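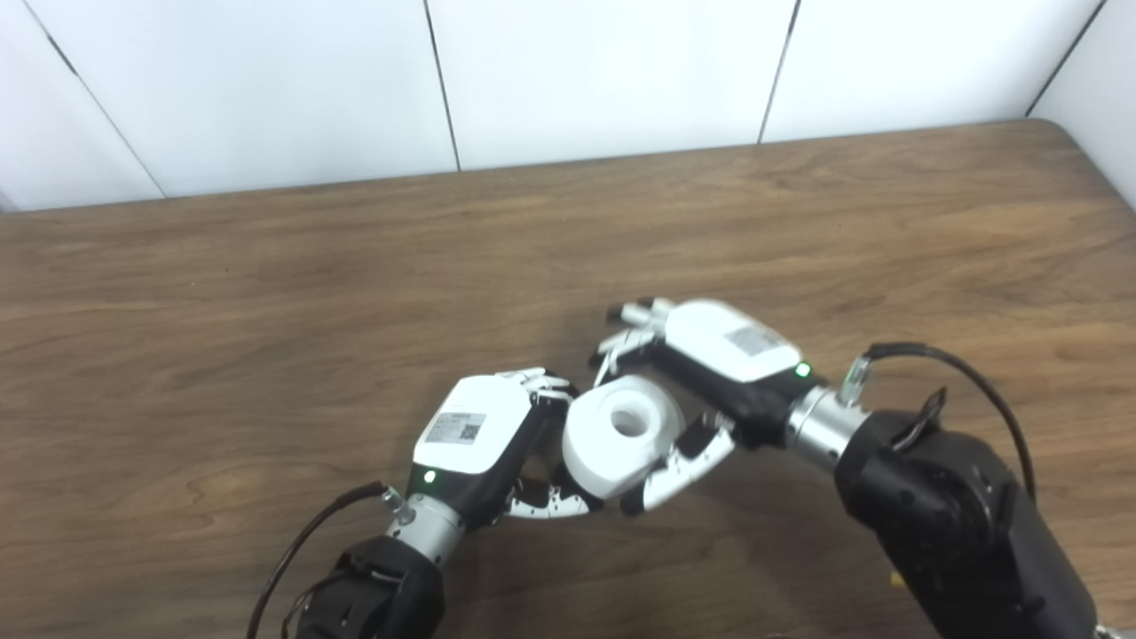
A wooden tabletop in front of a white wall.

How Does a Vaccine Teach Your Body?

Print this page | E-mail to a friend

Your body has its own team of germ fighters, and they are amazing! They're called white blood cells, and they travel around in your blood looking for anything that doesn't belong. When they find a germ they've never met, they have to figure out how to beat it. That can take days, and while they work on it you may feel pretty lousy.

A vaccine gives them a practice round. Inside is a tiny bit of a germ, or a germ that is dead or very weak (some newer vaccines only carry instructions for making one little piece of it). Your white blood cells get busy and make antibodies, which are shaped to grab on to that one germ and no other. Then comes the really cool part: some of those cells remember! If the real germ shows up years later, they know it right away.

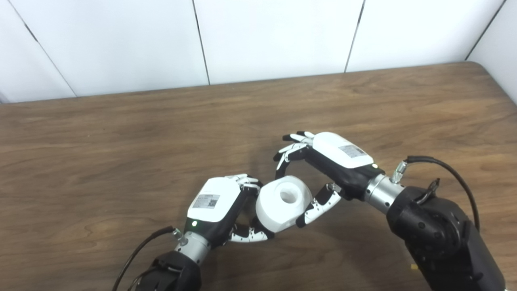
Two robotic hands hold a white cylinder with a round hole in the end.

Why do some people get a flu shot every fall? Flu viruses keep changing, a bit like somebody putting on a new hat and coat. Last year's memory cells might not recognize them, so scientists update the vaccine.

In the town of Brakach, the school nurse, Yogesh Chaudhary, gives flu shots in the gym each November. Last time 315 kids came! He asks everyone to wait 20 minutes afterward, and there's a big table of comics to read. Your arm can be sore for a day or two. Wiggling it helps.

Words to know
Antibody: a tiny shape your body makes to stick to a germ.
Immune: protected from getting sick from a certain germ.

Comments

Ginduvo: I had mine and it felt like a pinch. My brother yelled but I didn't!!

Tomar: do dogs get them too

Seleck: Yes Tomar, my dog got a rabies one. We read this in class and I liked the hat and coat part.

Contact us | Page updated 9/6/18 | Copyright Brakach Kids' Health Pages | Back to top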